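Robot club thread, 7/31/19. I told the Pundale kids I'd write up the summer project and I told them I wouldn't be nice about it. They said fine.

The pitch, from Sorin Vidmar's slide: students use hand-held grippers to show a task 100 times, software learns the task, arm does the task. I have three problems with the word "learns" and I have raised them all.

Problem one is the hardware. Fingers came off the club printer. The first batch had a hole in the wrong place and I was told that was "iteration."
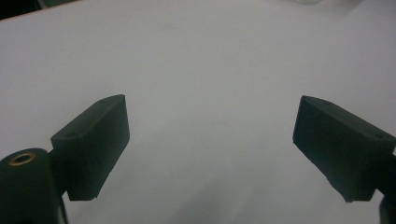 I will give them the brass insert. Last year everything was screwed straight into plastic and stripped by the second meeting. Somebody read my notes, or somebody got tired of gluing.

Problem two: the count. The board says 764 demonstrations. I asked how many were usable and got a long look at the floor. Jytte Egilsson went back through the log that night and threw out every run where the timestamps don't line up. She has not told me the new number and I have stopped asking.

To be fair to Jytte, she's the only one who labels failures as failures. Sorin's group had a column called "partial success." Partial success at putting a thing in a tub is a thing on the table.

Current task is snack into bin, two hands. Easy for a toddler. The proposal calls it "bimanual manipulation of consumer goods."
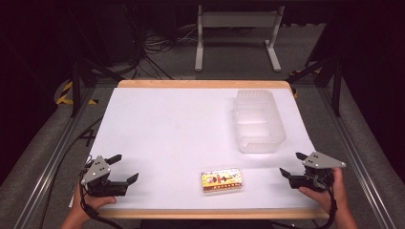

Two grippers, one snack, one tub. Summer project, Pundale.

Problem three, and the one I care about. Every demo is done by the same 2 students. Same height, same habits, both right-handed. Put the tub on the other side and what have you got? I asked for 21 runs with it moved. "On the list."

Fulorcombe is entering the same event in September and their team lead says theirs works "basically every time." I'd like to see basically every time on video, uncut, with a stranger placing the snack.

Do I think ours will work on the day? No. Would I skip the day? Also no. I already said I'd drive the van.

Replies are open. If you've done this with a school group and kept your failed runs, I want to see the spreadsheet.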